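Speaker notes: Open day walkthrough, Rarham simulation lab
Apr 8, 2026. Speaker: Amparo Ccori. Slot length: 22 minutes.

Opening. Welcome the group and give the layout of the visit: talk first, live session second. Wilmer Cuadros runs the console. Everything on the screen today is simulated. The physical arm is in the next bay and stays powered down while visitors are on the floor.

Slide 2. The task family is called Liltent. It covers kitchen pick and place: take an item from a shelf, a plate or the floor area and put it somewhere else. Start with the refrigerator case. The arm has to enter a bounded space, so the planner checks every link against the walls, the shelf and the door. Pause before moving on. 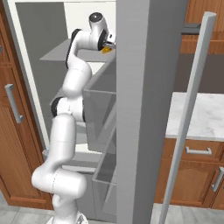
Arm at the open cabinet, gripper above a small yellow object on the shelf.

Point out the elbow. Visitors watch the fingers, but most planning failures in this case come from the elbow and forearm. Grokitlow, our planner, rejects a path if any link comes too close to a surface. Mention that the margin was widened in October after the Agudelo review.

Slide 6. Camera views. The same run can be rendered from a room camera or from the wrist. The room view is for people. The policy gets the wrist view plus joint positions. 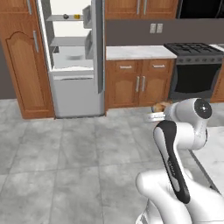 Explain resets next. At the end of a run, the software restores the starting layout and draws a new random seed. Wilmer will do one reset live. If the console hangs, skip it and go to grasping.

Slide 9. Grasping. Two fingers, parallel motion, one force limit for all items. Soft food is modeled as rigid, and this should be said plainly. Contact results for fruit are therefore optimistic.
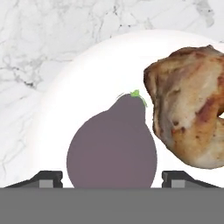 Does a good score in simulation carry over to the real arm?
Only in part. Reaching carries over well, grasping less so, and we test each policy on hardware before reporting it.

Close by handing over to Wilmer for the live session. Leave 6 minutes for it.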